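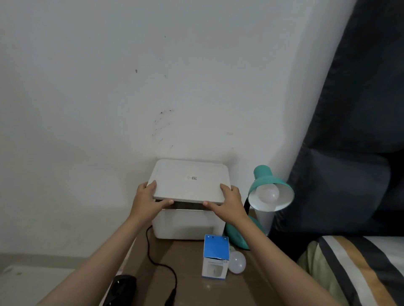

Lid coming off the storage box, lamp and spare bulb waiting.

To: Tarkville home automation list
Subject: Re: So can they do chores yet or not?

Hi all,

Quoting the bit I want to argue with:

> I went to the August open day at Petport and came home pretty
> impressed. Their arm folded towels for 30 minutes without anyone
> touching it. If it can do towels it can do most of what I do on
> a Saturday-type cleanup. I give it two years before I can hand
> over the whole bedroom and go sit in the yard. Who here still
> thinks this is far off, and what exactly do you think it can't do?

OK, I'll bite! I still think it's far off, and the lid in the picture at the top is a big piece of why. You want to get into a plastic storage box. One hand on each front corner, fingers over the edge, tip it up. You and I don't even think about that one (I can do it while yelling at the dog). But the box is white, the lid is white, the wall behind it is white, and a lot of the depth cameras I've played with hate exactly that. Then the lid bends a little when you pull, so one corner lets go before the other, and you need to feel that and ease off or you drag the whole box toward you.

And look at what else is on that table. There's a desk lamp with its skinny neck right by the right hand, a loose bulb lying on its side, a little open carton, and a black cable running down toward the front edge. A towel demo gives you a towel on a bare surface. My bedroom gives me that table, pretty much every time.

The bulb is the part I'd really love to see somebody try. Pick it up without crushing it, stand the carton up if it's fallen over, slide the bulb in without jamming it on the flap. Last winter I tried bulb-into-carton on the Kong kit, the two-arm one with the soft fingertips. I ran it 49 times with the carton taped down, and it did fine as long as I put the bulb in the same spot. Turned the bulb a quarter of the way around and it started poking the carton in the side like it was mad at it. I had recorded 2000 tries by hand before that, all in my kitchen, and the kitchen was the only place it worked worth a darn.

I do agree with you on the shop floor, by the way. My brother-in-law's place in Cillwood has an arm that takes lids off totes all night long, and it hardly ever misses. But every tote is the same tote, it comes down the same belt, and there's a bracket holding it still. The whole station ran them $4000 used, plus a month of fiddling, which seems like a great deal for a shop. For my closet, not so much. I own maybe two boxes that match.

So my answer to "what can't it do" is: open a box it hasn't met, next to a lamp, with a cord in the way, and put the lid down somewhere sensible afterward. If the Petport folks will let people bring their own box next time, I'll drive over and bring mine, and I'll buy lunch if it gets the lid off without knocking the lamp.

Did you happen to ask them how many hours of towels it took to train that thing? And was it always the same size towel? I couldn't tell from your write-up.

Also, does anyone have a spare set of the Kong fingertips? Mine are splitting at the seam and the shop is out.

Cheers from the garage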